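17 December 2019

Handheld gripper, bench rules, second pass

Spent the morning going back through the dish rack recordings with Jordan Rowbotham before we let any more of them into the Tedonura set. We now have 393 takes on the shared drive. The rules we wrote in April were for block stacking and they don't cover half of what comes up with a rack, so this entry is the working draft of the new ones. Vesela Dimitrov wants to read it before it goes into the binder. Please write comments under the entry and don't edit the text.

Start pose. The old rule said "gripper open, near the object." People read that in very different ways. Some takes begin with the fingers already over the rack and some begin with the operator still lifting the tool off the stand. New wording: the take starts with the gripper fully open, both fingers level, the front wall of the rack in view between them, and clear table in front of it. Hold still for 2 seconds. Then move. The hold is there so the tracking can settle, and Jordan has been trimming starts by hand for lack of it. 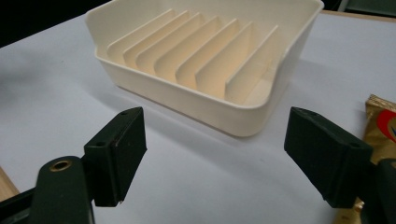 Start pose at the dish rack, gripper open, fingers level.

Rack position. The rack goes flat on the table with all of its underside supported. No shimming with cardboard. We don't want it in the same spot every time, so move it between takes, but not during one. If it slides when a plate goes in, keep the take and mark it "rack moved." Do not hold the rack down with your free hand. I had been throwing the sliding ones away and Jordan had been keeping them, so our counts didn't match. Keeping them is the rule now.

Slots. Any slot is allowed. The log sheet used to ask for "left, middle or right," which two people filled in from opposite sides of the table. Number them from the left as seen by the operator, 1 to 7, by divider, and write the number of the divider the plate leans on. The rack on the bench now is the cream one. If it gets swapped for another, start a new sheet.

Other items on the table. This took up most of the argument. The April text says the table must be bare except for the task objects. Unberg's side has asked for ordinary clutter, and Vesela agrees with them, so the bare table rule is gone. What replaces it:

Wrappers, cups, pens and so on can stay on the table as long as they are off the path between the start pose and the rack.
Nothing goes inside the rack except what the task calls for.
No paper with names, phone numbers or addresses. No badges. No phone screens.
Don't tidy up halfway through a take. If something is in the way, stop, move it, start again with a new take number.
Open food and drinks stay off the bench. Same as for the rest of the shop.

I'd still like a line about printed logos. Van Wyk blurs them on their end, or did for the last batch, but I haven't seen that written anywhere. Left it open. Jordan will ask.

Tool check. Before the first take of a session: look at the screws on both fingers, open and close 10 times, and see that the fingers meet without one riding over the other. Last week's misaligned takes all came from one loose finger and it was a quarter turn that fixed it. Don't use thread locker on the finger screws, we change fingers too often. If a finger has been changed, redo the width calibration and write it on the sheet. No calibration line on the sheet means the session doesn't get uploaded.

Light. Keep to the side lighting we have. Blinds wherever they are when you come in, and leave them. Vesela thinks we should vary it on purpose later. Not part of this draft.

Rejects. A take is rejected only for these: hand in view between the fingers, lost tracking, missing start hold, private information visible. A dropped plate is not a reject. Mark it "drop" and carry on. I went back and restored the drops I had deleted, except for the ones already purged from the Lallis drive, which are gone.

Still to do:
- Vesela to read and sign
- Jordan to ask Van Wyk about logos
- me: new log sheet with the divider number column, print and put at the bench
- me: re-label the old "left, middle, right" sheets where the video makes it clear, leave the rest blank
- decide whether the old takes without a start hold stay in the set. Jordan says keep them with a flag. I would drop them. Ask Vesela.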